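Nimard > Manipulation > Arms > Nastinari

Nastinari Room-Scale Arm with Two-Finger Gripper
Order group: Arms, light duty
Availability: to order
Demonstration unit: Skoddale, furnished room, by appointment and on open days

Overview

The Nastinari is a jointed electric arm for handling small household goods in ordinary rooms. It is supplied as a set of cylindrical joint modules, brackets, a wrist module and a two-finger gripper. The modules are finished in matte black. The arm can be mounted to a fixed post, a wheeled base or a bench plate, and it is used mostly by groups working on pick, place and hand-over tasks in bedrooms, kitchens and offices.

Rated payload at full reach is 3,000 g with the standard wrist. The rating includes the gripper, and it drops if the tool is offset from the wrist axis. See the load chart in the installation manual before adding anything to the wrist plate.

The page below covers the arm as shown at the Skoddale open day in October. Units shipped after that date carry the same joint modules. The cable sleeve is now braided over its full length.

Gripper

The fingers are open-frame parts with a cutout along their length. The cutout saves weight and leaves part of the object in view of the wrist camera during the approach. Maximum opening is 51 mm, measured at the tips with pads fitted. Objects wider than this have to be taken by an edge, a handle or a cord.

Finger pads are sold separately and come in several patterns. The cross-hatched pad is the general-purpose one and is what most customers order first. It holds hard, smooth plastic at low force and it marks less than the ribbed pad. It picks up dust and should be wiped with a dry cloth. Do not use solvent. Scuffing of the pad face is normal and does not affect grip until the pattern is worn flat at the tip.

Grip force is set in software. For consumer electronics we run the lowest setting that survives a wrist rotation, then go up one step. The gripper holds its last position if power is lost.

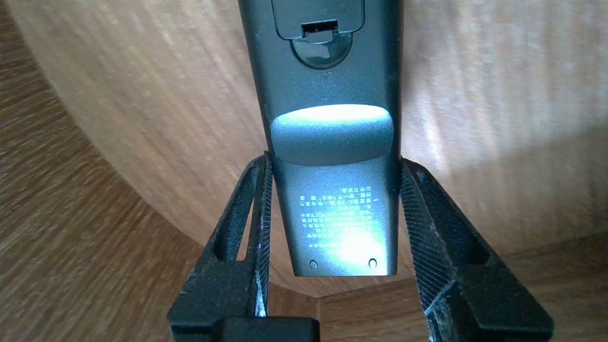

Remote control held upright between cross-hatched pads, back of the case toward the wrist camera.

A remote control is a useful test object for this gripper. The case has curved sides, so a pad placed slightly high or low meets the surface at a different angle. The raised grip on the back gives the planner a shape to work from, and at the Skoddale session the fingers were set to take hold on the sides of the case just below it. Glossy highlights on plastic are a known problem for the depth estimate. If the object is lit from overhead, expect missing depth in the bright patches and plan from the outline of the case.

Printed text on the back of an object should not be relied on for orientation. It may be upside down to the camera or lost in glare. The object model used at Skoddale ignores print and works from edges, seams and holes.

Wrist camera

The wrist camera is fixed behind the gripper and looks along the fingers. Both fingertips stay in view at all openings. Minimum focus distance is 200 mm from the front of the housing. Closer objects will be soft but are still usable for centering. Exposure can be locked, and we recommend locking it before any run that will be compared with another run.

The camera is powered from the wrist connector and needs no separate lead. A head-height camera is not part of the set. Any camera with a hardware trigger can be synchronized through the base unit.

Demonstration room at Skoddale

The room is furnished as a bedroom, with a bed, a round side table and the usual wall fittings. Nothing in it has been adapted for the arm. Wall plates and table height are as they would be in any rented room. The work surfaces are wood grain, which is harder on segmentation than a plain bench and closer to what customers report from site.

Sessions are run in short blocks. An operator takes the arm through a task by remote guidance, the run is recorded, and the same task is then attempted from the recording with the objects moved by a small amount. Visitors may ask for a task to be repeated. They may also ask for a task that is not on the sheet, within the payload and opening limits. At the October session several of the most useful runs were of this kind, including one in which a phone cord had to be kept clear of the table edge while the gripper worked next to it.

Corded telephones are on the sheet for a reason that comes up often in customer trials: the object is attached to something. The handset pulls on the coiled cord, the cord pulls on the base, and the base is light enough to slide. A planner that treats handset and base as separate free bodies will do well in simulation and badly on the table.

The approach on the side table is made low and from the bed side, with the wrist level with the phone. Clearance between the arm cable and the bedding is the main limit on this approach. Route the cable in one loop hanging down and back up to the wrist and check the loop at both ends of joint travel.
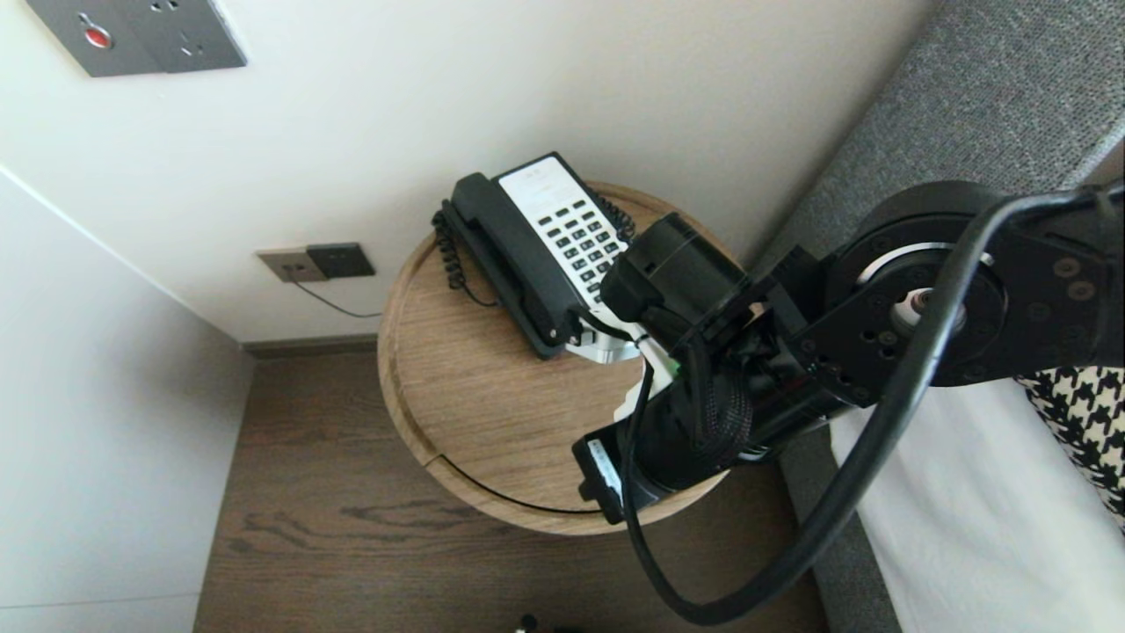

Nicanor Saavedra wrote: We ran the telephone task on our own unit after the open day and had trouble with the base sliding whenever the handset came out of the cradle. Dropping the lift speed helped more than changing the pads. Is there a recommended ratio of lift speed to grip force, or is everyone tuning this by hand? Also, the manual gives the cable loop for a bench plate only. On a wheeled base the loop catches on the bed frame.

Reply from Nimard: There is no fixed ratio. Start the lift at the lowest speed in the profile and raise it after the cord has begun to open. Lifting the earpiece end of the handset first, then the other end, also reduces the pull on the base. The cable drawing for the wheeled base has been added under Downloads. Move the upper clip one bracket hole toward the elbow and shorten the loop to match.

Handling corded and cabled objects

The following settings are those used on the demonstration unit. They are a starting point.

Approach speed: low profile
Lift speed: low profile until cord tension is detected
Grip force: step above minimum hold
Contact stop: on
Cord model: single flexible link, anchored at the base
Camera exposure: locked

Contact stop should stay on for all work near walls and bed frames. The arm stops and holds on contact. It does not back off unless the retreat option is set, and the retreat option is off by default.

Power and running time

The arm runs from the supplied base unit on mains power. On the wheeled base it can be run from the optional battery, which gives 8 hours at the duty cycle used for the Skoddale sessions. Heavy lifting at full reach shortens this. The battery can be charged in place.

An emergency stop is included with every base unit and must be within reach of the operator. A second stop for an observer can be wired in series. Removing the stop plug disables the arm.

Mounting

The bracket plates carry a regular pattern of threaded holes for accessories. Use the bolts supplied. Longer bolts will foul the joint hub on the inner side of the plate. Torque values are printed in the manual and are different for the wrist bracket.

Allow room behind the elbow when the arm is placed beside a bed or sofa. The elbow swings wider than the wrist in low approaches, and soft furnishings do not always trigger contact stop.

Compatible items

Finger set, open frame
Pad set, cross-hatched
Pad set, ribbed
Pad set, smooth
Ocampo wrist adapter, for third-party tools
Wheeled base
Bench plate
Battery, wheeled base only
Second emergency stop
Braided sleeve, replacement

The Ocampo adapter adds length at the wrist and lowers the payload rating. It cannot be fitted together with the wrist camera on units that have the older side connector. Check the connector before ordering.

Known limits

Clear and mirrored objects are not detected reliably by the wrist camera. Thin cords are detected only against a plain background and are often lost against wood grain. Rubber keys on remotes and phones can be pressed by accident if the pad overlaps the key area, so grasps on the case sides are preferred. Pressing keys on purpose is possible with one finger, and the gripper should be closed before contact.

Visits

Open-day places at Skoddale are limited by the size of the room. Visitors who want their own objects tried should list them when booking, with the width at the narrowest grip point and the weight. Recordings of a visitor's own objects are supplied on request in the standard log format. The morning block starts at 9:30 and is normally used for the sheet tasks. Requests are taken after the break.

Downloads

Installation manual
Load chart
Cable routing, bench plate
Cable routing, wheeled base
Task sheet, furnished room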